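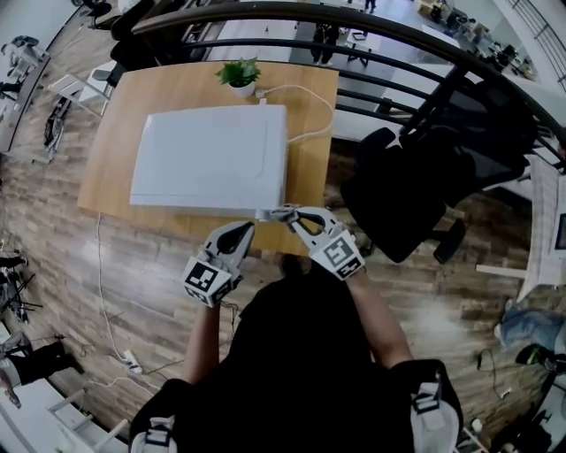

One season ticket holder has asked the club whether supporters were consulted before the move to Baltdale was agreed. The club thanks all who have written on this point and sets out its answer in the posts below.

1/ Baltdale Football Club confirms that first-team home matches will be played at the Aller Road ground from 01/08/2025, while the main stand at our present ground is rebuilt.

2/ Supporters were invited to give their views in May. The club received 213 written replies. Of these, 137 were in favor of a temporary move, and the remainder preferred a reduced capacity at the present ground.

3/ The safety certificate for the present ground would have allowed 900 spectators during the works. The club has sold over 900 season tickets and could not have honored them all.

4/ Season tickets remain valid at Aller Road. Holders will be given a new seat number by email. Those who wish to sit together should reply to that email with the names of everyone in the group.

5/ Holders who do not wish to attend at Aller Road may ask for a full refund. Requests must reach the ticket office before the first home league match.

6/ Itero will run coaches from the present ground to Aller Road for every home league match. There will be 3 departures, the last of them 45 minutes before kickoff. Seats must be booked in advance.

7/ Academy and women's team matches are not affected. Both will continue on the Leitão pitch at the training ground.

8/ Questions about accessible seating should be sent to the ticket office, marked "Access." Replies to this thread are not monitored outside office hours.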